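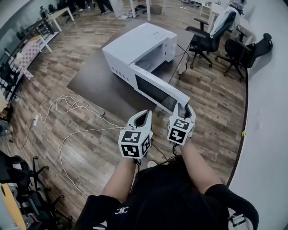 Review: The Pesix Compact Microwave, Nine Months In

Home | Kitchen | Living Room | Garage | Archive

Posted 24 December 2018 by Asger Ravn
Print this page | E-mail this to a friend

My old microwave died in March, in the middle of a baked potato. It was a Durodora, it had come with the apartment, and for six years it had done everything I asked except keep the time. After a power cut it would go back to midnight and sit there blinking until I gave in and set it, which took longer than the potato. I did not mourn it for long.

The Pesix Compact was on the shelf at Ingvarsson for $173. The Futis next to it was $166 and had a nicer handle. I stood in the aisle over those seven dollars for longer than I want to put in writing, and then bought the Pesix on the grounds that the Futis had a button marked "Soup/Other."

I've now used it nearly every day for nine months, mostly for leftovers, and I have opinions.

Heating

It heats food. I realize that's a low bar, but I've lived with microwaves that cleared it only at the edges. A plate of rice and stew comes out hot most of the way across, with one cool patch a bit off center that moves depending on what I'm eating. Stirring halfway fixes it. The manual tells you to stir halfway. I read that in month four.

Oatmeal is the real test in my house, and full power sends it up and over the side of the bowl every single time. Power level six, in a bowl that looks far too big for the job, and it stays put. Coffee reheats fine if you have no self-respect, and I've reheated a lot of coffee.

Defrost is the weak spot. You punch in the weight and the machine does some private arithmetic and gives you a time, and at the end of that time a pound of ground beef is gray on the outside and still a paving stone in the middle. I've gone back to leaving things in the fridge overnight, like my mother, who was right about this and brings it up.

Popcorn: don't use the popcorn button. Stand there and listen.

The buttons

There are too many and they all feel the same. The ones I use are Start, Stop, and the one that adds thirty seconds, and if somebody sold a microwave with only those three I would pay extra for it. The thirty-second button has a trick to it. Pressed from idle, it starts the oven right away. Pressed after you've typed in a time but before you hit Start, it wipes out the time and gives you thirty seconds. I have eaten a good deal of lukewarm lasagna learning this.

The beep is loud. Five of them at the end, and then another one every minute until you open the door, in case you've forgotten that you own a microwave. There's supposed to be a way to turn it off by holding down the zero. I've held down the zero. What I got was the child lock, and that took me most of an evening to get out of.

The door

It swings wide, which I like, because you can get a dinner plate in and out without tipping gravy onto the turntable. The flip side is that you need to think about where you put the thing. On my counter it lives next to the toaster with the door opening toward the wall, so every meal begins with me reaching around it like a man getting into the wrong side of a taxi. Measure first. Then open an imaginary door and measure again.

The latch was stiff for the first few weeks and the whole oven would slide forward an inch when I pulled. It has loosened up since, or I've gotten gentler.

Cleaning

Splatters on the walls come off with a damp cloth if you catch them the same day. If you don't, put a bowl of water and half a lemon in for three minutes, leave the door shut for five more, and wipe. The ceiling of the thing is where the tomato sauce goes. I hadn't looked up there until July and I'd rather not go into it. The turntable goes in the dishwasher. The little ring with wheels underneath it also goes in the dishwasher, where it falls through the rack and stops the spray arm.

Noise

A steady hum, lower than the Durodora's, and no rattle so far. I can hear the radio over it. The light inside is a dim yellow that makes everything look like it was cooked in a diner in 1974. I've come to enjoy that.

Customer service

I called once, about the child lock. I was on hold for 9 minutes with a flute. The woman who picked up told me to unplug it, wait, and plug it back in, and I said I'd tried that, and she asked how long I'd waited, and it was a fair question. It worked when I did it properly. She was very nice about it.

Would I buy it again?

Probably. If it broke tomorrow I'd go back to Ingvarsson, look at the Futis again, press its handle a few times, and come home with another Pesix. It does leftovers well and oatmeal well enough. If you defrost a lot of meat, look elsewhere. If you have a baby asleep in the next room, stand by the door and open it with one second left on the clock, the way everybody does.

Good: even enough heat, wide door, quiet hum.
Bad: defrost, the beeping, whoever designed the thirty-second button.
Score: 6 out of 9. I don't do scores out of ten, for reasons I went into in the can opener review.

Next time: potato peelers, if I can find the one I liked.

Print this page | E-mail this to a friend

Contact | Copyright 2018 Asger Ravn | Back to top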